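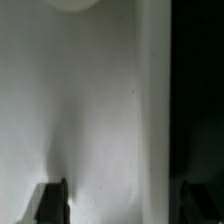

FOR IMMEDIATE RELEASE
Marnbridge, 23/07/2018

Terkley opens its robot teaching room to local shops

Hi everybody, Dalia Dzene here from Terkley. I usually leave press releases to people who are good at them, but I've been bugging everyone about this one for months, so I get to write it myself!

Starting this week, small manufacturers and repair shops in the Marnbridge area can come in and teach one of our arms a job by hand. You don't need to write any code. You grab the arm, walk it through the job the way you'd guide a kid's hand with a pencil, and it saves what you did along with what the wrist camera saw. If you'd rather sit down (I usually would), there's a remote station with a pair of hand controllers, and the arm follows along while you watch the wrist view on a screen.

That wrist view takes some getting used to. Up close to a plain white panel you get a whole lot of white, the dark tip of a finger poking up from the bottom and its soft shadow on the surface, and that's pretty much what you have to steer by. I bumped into everything my first morning. People who run sewing machines or back up trailers for a living seem to pick it up way faster than our engineers do, and I've stopped teasing the engineers about it.

We started trying this out in April with the folks at Kemport, who build and fix up display cabinets. Over the trial their crew recorded 356 demonstrations, some by hand and some from the remote station, mostly reaching into tight compartments and coming back out without scraping the sides. My favorite comment came from Paulauskas, their shop lead, who told me, "I've trained new hires who asked more questions." He also asked us for a slower speed setting on the controllers. We added it, and now I use it all the time.

A session runs 45 minutes and we can take 3 people at a time. Bring the part you want handled, or a scrap one if the real thing is expensive. One of us stays with you the whole time, and you go home with a copy of your recordings. We've got 7 openings set aside for shops that have never worked with a robot before, and those are free. After that we'll charge a fee, which we're still arguing over.

Shops that want in can call the Terkley front desk and ask for the teaching room. Reporters are welcome too, and yes, you can have a turn on the controllers. Closed shoes, please, and tie back long hair.

Media contact: Dalia Dzene, Terkley, Marnbridge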